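Say which kitchen you tested in

12/07/2021

Quick one before the call at two, because it's been bugging me since the Skirnix draft landed in my inbox. 60 pages on how to test a robot arm at household jobs. Grip force, speed limits, stop distances, all good. And on simulated tests? One paragraph. One!

Simulation is where most of the trying-out gets done now. Matić says 3,911 runs on its kitchen set. Vorkeo says 677. Which is better? No idea. Neither says what counted as a run, or what got thrown away, or how far the arm started from the thing it was meant to reach.

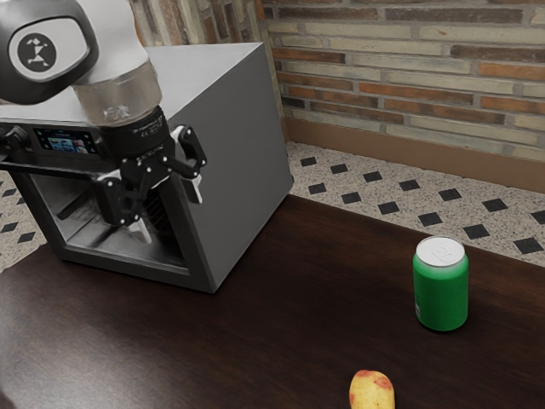
So, rule one. Write down the start. Where the arm is, whether the fingers are open, what else is on the table. A drinks can well out of the way is a different test from the same can right by the oven, and a score that lumps the two together tells a buyer nothing. Costs a line in a file. Nobody's going broke over it.

Rule two, publish the failures. All of them, sorted by kind. Missed, bumped, dropped, gave up. Skarnel did this in November with 8 sorts of failure and people were a bit rude about the numbers, then went quiet when asked for their own. I know whose arm I'd sooner have near my crockery.

Rule three is the one I get moaned at for. Cameras. The draft says the arm must have "adequate sight of the task". Adequate for what? A view can be mostly tabletop and shiny black door and still pass under that wording. Dark insides, thin wires, reflections, glare off the wood. Real kitchens are full of it and so are the better simulated ones.
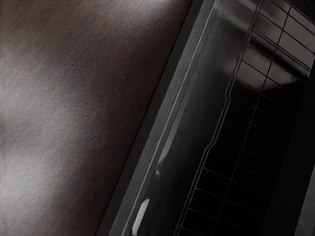

Give me a minimum. Or failing that, make firms hand over the views along with the score, the bad ones too, so somebody outside can look and say hang on, could it even see the rack at that point? Not a big ask. The files exist allready.

I've heard the reply, that tight rules will slow the small firms down. Maybe a bit. But the small firms are the ones who lose out when a big name waves a huge run count about and no one can check it. Loose wording suits whoever has the loudest sales team.

And please, one plain sentence on the front of every report saying simulated or real. I read two last week where I had to dig to the back pages to find out. Thats not good enough for something that'll be working next to a hot oven and somebodys toddler.

Comments on the draft are still open. Send one, even a short one. Mine's going in tonight, spelling permitting.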